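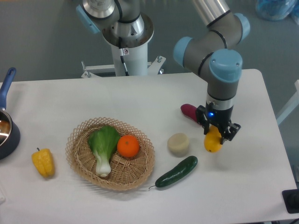 The Pelto pair at our packing table, lemon in hand.

We pack produce boxes. That has been the whole business since Humaira Mengal started it out of her garage, and for most of that time the packing was done by whoever had two hands and didn't mind standing. In April she signed for a Pelto two-arm table from the Ultstead people, and I promised her I would write up how it has gone once the shine wore off. It is now Fri 21 June and I think the shine has worn off enough, so get yourself a coffee, because I do go on a bit.

First, what you get. Two arms behind a white table, silver-gray with light blue caps on the joints, and a black two-finger gripper with a little blue light on it. I was fond of the thing inside a week, I'll admit it! The fingers are gentler than I expected. Lemons, oranges and bell peppers were good from the first day, and sweet potatoes too, even the knobbly ones. Cucumbers depend on how they're lying. Anything leafy is slow, and bok choy in particular took us a good long while of fiddling with the settings before I stopped wincing.

Setup was the weak spot. The manual assumes you already know what you're doing (we did not), and the part about teaching it a new item is spread over three chapters. Haris Gondal, our evening lead, finally sat down with the support line at Kakakhel, who look after these units in our area, and came away with one handwritten page that we still use more than the manual. Support itself I would give full marks. They pick up the phone, they don't rush you, and they called back the next day to ask how we were doing.

Now for what I really wanted to tell you, and it's the people side. I was worried, and so was everybody on my shift. I've packed for a living a long time and I know what a new machine can mean. Humaira was good about it. She got us all together before the crates came and told us our hours were staying put, and so far they have. What has changed is what fills them. I used to bend and reach all morning and go home with my shoulder on a bag of frozen peas. Now I spend the first part of the shift at the table, setting out what goes in and watching the arms, and the rest of it checking boxes for bruises and talking to customers, who have plenty to say about their fruit. My shoulder is a great deal happier.

There are things I miss. Four of us used to pack side by side and chat the whole time, and with the table we're more spread out. Haris moved the break up by 20 minutes so both ends of the room can sit down together, and that helped. I'd also say the watching is tiring in its own way. You can't drift off, and a stretch of 30 minutes is plenty for me before I want to swap with someone.

On speed, a practiced packer still beats it on a mixed box and probably will for a good while. Last month it packed 1360 boxes out of our 2761, mostly the plain ones, and we did the fancy ones by hand as before. We also tried the Asta, which is cheaper and smaller, but it squeezed the peppers harder than I liked and the screen was tiny.

Would I buy it again? It wasn't my money, but yes, for a shop our size with a boss who talks to her people first. Ask for the training day, and have the folks who do the packing sit in on it. Four stars out of five from me, and the missing one is for that manual.

Shared 20 times | 30 comments
Contact us | Copyright, all rights reserved | Back to top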